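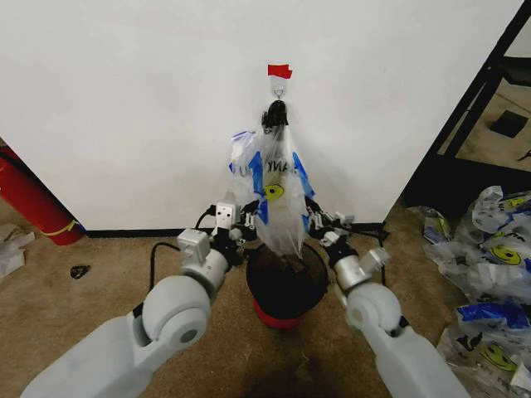

Bolsa colgada del gancho, con una mano a cada lado y la papelera debajo.

Jolldale-Bolsas: comparativa de manos y controladores sobre plástico fino

README del conjunto de datos, versión de junio

Qué contiene

Jolldale-Bolsas reúne 482 episodios de manipulación bimanual con bolsas de plástico de supermercado. Lo montamos para salir de una discusión que llevaba meses en el laboratorio: con un material tan blando, ¿se gana más cambiando la mano o cambiando el controlador? Teníamos opiniones para todos los gustos y ningún dato, así que nos pusimos a grabar. ¡Y nos lo hemos pasado en grande!

El plástico fino es un objeto de prueba estupendo. Pesa poquísimo, se arruga de una manera distinta cada vez, es medio transparente (las cámaras de profundidad lo llevan fatal) y se escurre entre los dedos en cuanto uno se confía. Una pinza que funciona de maravilla con cubos y tazas puede pasarse una tarde entera pellizcando aire.

Tareas

agarre_doble: las dos manos se acercan a la bolsa colgada y la sujetan por los lados a la vez.
descolgar: sacar las asas del gancho sin arrancarlo de la pared.
abrir_boca: separar las asas hasta que la bolsa quede abierta.
a_papelera: meter la bolsa en la papelera pequeña, entera, sin volcarla.

Cada episodio corresponde a una sola tarea. Los intentos fallidos están incluidos y etiquetados; no los borréis antes de entrenar, que son los que más nos han enseñado.

Configuraciones comparadas

Manos: una mano de varios dedos (mano_dedos) y una pinza paralela con yemas blandas (pinza_par). En todos los episodios se usa el mismo modelo en los dos lados.

Controladores: Sang, nuestro control de impedancia con límite de fuerza en las yemas, y Vullatton, control de posición puro con trayectorias suavizadas. Sang es más lento y a veces se queda dudando justo antes del contacto. Vullatton va directo - demasiado directo en algunos casos, como se ve en la carpeta de fallos.

Cámara: una en la cabeza, en color, con los dos brazos a la vista durante la mayor parte del episodio. En 70 episodios hay además una segunda cámara lateral, que añadimos al final y que todavía no está bien calibrada.

Estructura de archivos

episodios/ una carpeta por episodio, con vídeo y estados articulares
etiquetas.csv tarea, mano, controlador, resultado, motivo del fallo
calibracion/ parámetros de la cámara de cabeza
fallos/ enlaces a los episodios fallidos, agrupados por motivo
lateral/ los 70 episodios con segunda cámara

Los episodios se cortan a los 2000 pasos de control. Si la tarea termina antes, el vídeo acaba ahí y no hay relleno.

Protocolo

1. Colgar una bolsa del gancho adhesivo, por las asas.
2. Llevar los dos brazos a la postura inicial guardada.
3. Lanzar el controlador y no tocar nada hasta el final.
4. Anotar el resultado en el momento. Dejarlo para después nos costó repetir un viernes completo.
5. Cambiar de bolsa si tiene algún desgarro.

La marca de cinta roja en la pared sirve para reponer el gancho en el mismo sitio cuando se despega. Si montáis algo parecido, poned la marca desde el primer día.

Lo que hemos visto hasta ahora

Para agarre_doble, la mano de dedos nos ha encantado. Puede cerrar sobre un pliegue aunque llegue un poco desviada, y con Sang la bolsa casi no se balancea al contacto. La pinza paralela necesita entrar mucho más alineada, pero cuando pilla el plástico lo sujeta con una firmeza que da gusto.

En descolgar cambia el panorama: la pinza sale más limpia, porque los dedos tienden a engancharse con las asas. Musyoka Gachanja probó a recoger los dedos que no participan en el pellizco y mejoró bastante; esos episodios llevan la etiqueta dedos_recogidos.

abrir_boca sigue siendo durísima para todas las combinaciones. Nos interesaría muchísimo ver qué consigue alguien con sensores táctiles.

Limitaciones

Todas las bolsas son del mismo tipo, con dibujo azul y carita amarilla. Un modelo de visión puede aprenderse el estampado en lugar de la forma, y sospechamos que el nuestro lo hace un poco. Tampoco hay variedad de fondo: una pared blanca y la misma moqueta. El balanceo inicial no está controlado, y quien abra los vídeos verá bolsas que arrancan quietas y otras que todavía se mueven.

El motivo del fallo lo anotó una sola persona por episodio. Entre «resbala» y «no contacta» la frontera es discutible, y hay casos que hoy etiquetaríamos de otra forma.

Pendiente

Repetir la calibración lateral. Grabar con bolsas lisas. Probar una mano distinta en cada lado, que es lo que más ganas tenemos de hacer. El cargador para Willside, nuestro visor de episodios, ya abre los vídeos, pero aún desfasa las etiquetas en los más largos.

Contacto

Errores de etiquetado y propuestas de tareas nuevas, en el gestor de incidencias del repositorio, indicando el número de episodio. Las dudas sobre Sang las atiende Musyoka Gachanja.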